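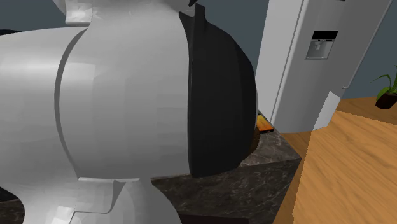

Side camera view mostly blocked by the arm, keep these demos or throw them out?

Posted by Obadia Makokha in Simulation and Data

I'm collecting pick and place demos in a simulated kitchen for a policy we are training at Lukumay. The task is to pick up a small item from the counter. There are two cameras, one on the wrist and one fixed near the base of the arm. I have 258 demos so far, all done by teleoperation.

The problem is the fixed camera. In a lot of episodes the arm swings in front of it and you get a big white shell and the black cap, with the fridge and a bit of floor off to the right. The item on the counter is down to a thin orange sliver next to the cap. I went through everything by hand on Thursday and marked 43 episodes where the item is nearly or fully hidden for more than half of the reach.

Should I delete those 43, or will the policy learn to rely on the wrist camera when the other one is blocked? I can re-record but each one takes me a few minutes. The images are saved at the same rate as the joint positions, if that matters.

3 replies

Chepkoech Kinyua
Keep them for now. The arm will block that camera when you run the policy too, so the training set should have some of it. If you remove every blocked episode, the first time the policy sees that much white shell will be at test time.

What I would check is the wrist view in the same 43. If the item is clear there during the reach, the episode is usable. If both views lose it at the same time, take it out, as the policy has nothing to go on except the joint positions.

Then train twice, once with everything and once without the marked ones, and run both on the same starting positions. We did this on Tadumden with 242 demos and kept the blocked ones in the end. Your camera is closer than ours was, so don't copy our result without trying it.

Also, you're in simulation. If you saved the full simulator state and not only the joint positions, you don't need to re-record anything. Move the camera, play the states back and render the images again. It took us about an hour for the whole set.

Beatrice Kirui
just move the camera

Idalina Antunes
I agree with the replay idea, with one warning. If you move the fixed camera for the old demos, use the new pose for everything recorded after that and write it into the config file. I once had 12 episodes with the old pose mixed in with the new ones and spent a week looking at the wrong part of the code.

For the position, try raising it and putting it on the opposite side of the counter, looking back toward the base. Before rendering the full set, play back a few of your worst episodes from the new spot and look at the part just before the gripper closes.

One more thing to check is what you were looking at while you drove the arm. If you had a third, free view on your screen that isn't saved, you may have been acting on things the policy can't see. That is harder to fix than a blocked camera.

Obadia Makokha
Thanks. I did save the full state, so I'll try the replay first. And yes, I was using the free view for most of them. I'll record the next batch with only the two saved cameras on screen and compare.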